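Last updated: April 29, 2020

4. What happened when the students drove the robot

4.1 Setting up the class

I should say straight away that I was a bit nervous about this part of the study. Sections 2 and 3 were all done by people who had used the teleoperation gear for months, and now I was handing it to second-year students who (mostly) hadn't touched a robot before the module began. Sixteen of them signed up for the Sikent project option, and I split them into 3 groups, which they named Stavetti, Rønning and Kimura after the rooms they'd been given for their first tutorial. The names stuck, so I use them in all the tables.

Each group had the same job. They had to pick a small household chore, write it up as a one-page task card, collect demonstrations by driving the robot through it, and then hand the whole lot over to another group, who trained on it without being allowed to ask any questions. I was very keen on that last rule and the students were very much not! It meant that a sloppy task card would hurt somebody else, and I hoped that would make people write better ones. It did for two of the groups. Kimura wrote a lovely card and then didn't follow it, and I'll come back to that.

Pieter Nel looked after the hardware all through the module and sat in on nearly every session, and a good deal of what follows comes from his notebook, which is far tidier than mine.

4.2 Choosing the chore

I'd expected the groups to go for something showy, like pouring or folding. Stavetti did ask about folding a tea towel, and after one afternoon they came back and asked if they could please do something else. What they settled on was putting rubbish in a bin, and I was delighted, because it sounds like nothing and is full of awkward little decisions. Where do you start the hand? Do you pinch the bag or scoop it? If a corner is already hanging over the side, may you just nudge it off, or does that count as cheating?

That nudging question took up most of a tutorial. The Stavetti card said "put the bag in the bin" and stopped there, and when Rønning read it (they were the ones who'd have to train on the data) they quite rightly wanted to know whether a push was allowed. We agreed in the end that a grasp was needed, and that the fingers should be open and clear of the bag at the start of each run. The card was rewritten that evening and is the version in the appendix.

The other two chores were hanging a cloth on a rail, from Rønning, and sorting cutlery into a tray, from Kimura. I say less about these here as the cutlery data in particular has problems of its own.

4.3 Collecting

Between them the groups recorded 199 demonstrations. I threw out 42 of those before training, mostly for dull reasons: the recording was started late, or the driver stopped halfway to talk to somebody, or the hand tracking drifted and the fingers ended up in a shape no human would choose. A few went because two students were steering at once, one on the arm and one on the hand. I rather liked that idea and I'd love to come back to it one day, but it made those runs impossible to compare with the rest.

We asked the drivers to vary things as they went. On the rubbish chore the item, its place on the cart and the starting point of the hand were all meant to change between runs, and the head was meant to be turned a little as well, so that the bin would move about in the picture. Students are good at the first three and hopeless at the fourth. You find a head angle you like and you stay there, I do it too. Pieter started reading out a head position from a sheet before every run, which slowed things down and caused some grumbling, but the later Stavetti runs are much more mixed than the early ones and I think it was worth the grumbles.

We also left the room as it was. There had been a plan to clear the floor and hang a plain sheet behind the work area, and I talked the groups out of it. A chore like this happens among desk legs and power strips and whatever else has been pushed up against the wall, and if the policy can only cope with a sheet behind it then I'd like to find that out early. Perforated panels were a worry, I'll admit. A regular grid of little holes is just the sort of thing I'd expect to upset a small vision model, and so I asked the group to make sure it turned up in plenty of views.

4.4 What the driver sees

The driver works from the head camera alone, and that matters a lot for how the demonstrations look. When the head tips down and across towards the bin you may lose the cart altogether, and when you look at the cart you get the bin only at the bottom corner, if you get it at all. Several students told me they found this the hardest part of the whole module, harder than the fingers. One of them said it was like putting the bins out while looking through a letter box, and I've not been able to improve on that.

The hand hides things, too. It comes in from the bottom of the view, so anything low and central tends to be behind it, and low and central is where people like to put the target. The Stavetti drivers each found their own way round this. Some came in from the side with the thumb leading, some kept the hand high until the last moment, and one driver did a sort of pause and peek before closing the fingers, which shows up very clearly in the joint traces as a flat stretch in the middle of the reach.

I'd hoped the policy might learn the peek. It learned the pause, and then carried on without looking anywhere in particular.

Figure 3 gives two head-camera views from the rubbish chore.

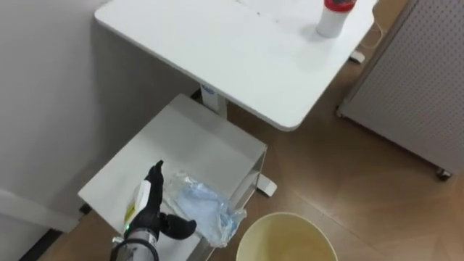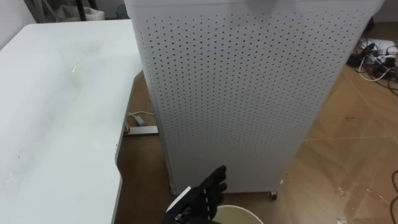 Figure 3. Rubbish chore, head-camera views. First view: the hand over the white cart, with the clear bag near its right edge and the round bin at lower right. Second view: the hand in front of the perforated cabinet, with only the top of the round container showing at the bottom.

4.5 A word on the handover

Rønning trained on the Stavetti data with the settings from Section 3 and changed nothing, as they'd been told. Their main complaint was about the task card again. It gave the start of a run very carefully and said hardly anything about the end, so some drivers stopped recording once the fingers opened and others brought the hand all the way back first. If you mix the two you get a policy that dithers after letting go. We fixed it by trimming every run at the release, and I've added an "end of run" box to the card for next year's students.

Kimura's cutlery data had the opposite trouble. The card asked for forks first and the drivers did whatever was nearest, so I report those runs separately in Section 5.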